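Tondside Robotics Club
Minutes of the monthly meeting, July 23, 2023
Meeting opened at 7 with the previous minutes read and approved.

1. Gripper fault on the kitchen bench
Most of the evening went on this one, and what a good discussion it was! During the Gastby task set the arm stopped 89 trials in, with the fingers shut on a block and the software reporting them open. The stop button worked right away and there were no injuries. The log shows 128 position errors before the halt, all from the finger joint, so we have a really clear trail to follow (hooray for whoever left full logging on).

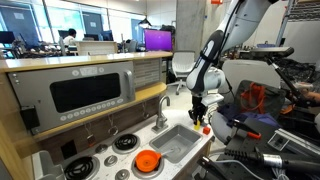

Kitchen bench, yellow block at the gripper, red cube on the counter.

Two ideas were put forward. The first is that the finger encoder slips when the grip force is high. The second is that the Mimia driver drops messages and the controller keeps using the last good value. Members were split, and both will be tested. The slow-speed replay shown at the meeting was fascinating and several people asked to see it twice.

2. Safety
Agreed: half speed only until the fault is found, and hands stay off the counter while the arm has power. The controller must also halt on the first bad finger reading. That change is small and should be in this week.

3. Parts
The Geraghty finger unit has done 2,514 cycles. Agreed to order a spare and swap it in for comparison.

Actions
Run both tests and post the logs: bench group.
Update the halt rule: software group.
Order spare finger unit: parts group.

Next meeting: date to be posted on the club page.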